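Home | Projects | People | Reports | Contact

Filed under: Student Reports, Robotics, Lab Practice

House Rules for a Kitchen Robot: what we learned writing a safe-working guide
Pallavi Bhatt and Ruan Joubert, supervised by Gholamreza Safavi
6 April 2021

3. Why we wrote our own rules

When we joined the Forel project in December we expected to spend the term on grasping. We ended up spending most of it on a rulebook, and we loved it! The big safety standards are written mainly with factories in mind, with fences and painted floors, and a kitchen has neither. People lean over the worktop. Somebody leaves a towel on an appliance. So we took the ideas that carry over (know your stop button, know your reach, one person in charge) and rewrote them in words a first-year could follow on day one.

The draft went through two rounds. Sneha Sisodia tore the first one to bits, quite rightly, as it ran to 4000 words and put the emergency stop on the last page. The second fits on a single laminated sheet.

3.1 Setting out the worktop

Rule 1 is that everything within reach of the arm gets treated as part of the task, even if the robot has no business touching it. A cereal box lying on its side can be pushed along by a gripper that is only trying to reach a tray, and whatever stands behind the tray goes with it. 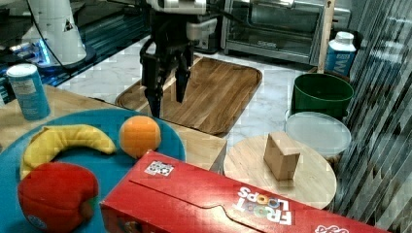 Fig. 4. Open gripper above the wooden tray, with the cereal box and toy fruit in the foreground.

Rule 2 says toy or plush food only on the plates while a new motion is being tried. A plush banana forgives a bad grip. Rule 3 covers labels: if an object has a code stuck to it, log the object before the run and never swap the sticker to another one. We lost a whole afternoon to that in Bisau, our nickname for the back worktop, and Hicham Abou Zeid still brings it up.

3.2 Cables, reach and who stands where

We were surprised how much of the sheet turned out to be about cables. The arm moves, the cable follows, and a loop that looked fine at the start can catch on a board or a handle.

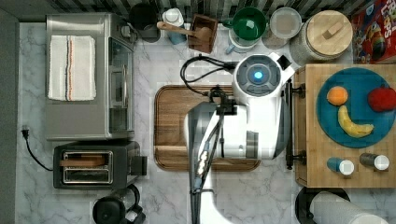

Our rule is to drive the arm slowly through its full range once, with one person watching only the cable and a second holding the stop. If the cable snags anything, stop and reroute it before the real run. Appliance leads are checked separately, and a plug left over the edge of a counter has to be put away or taped down.

Over the term we logged 493 runs against the sheet. The rule most often skipped was the slow cable check, usually by us, usually before lunch. We have moved it to the top and printed it larger.

3.3 Still to do

The sheet says nothing yet about liquids or sharp tools. Mathur, the next student group, will take those on and we can't wait to read what they come up with.

14 shares | 2 comments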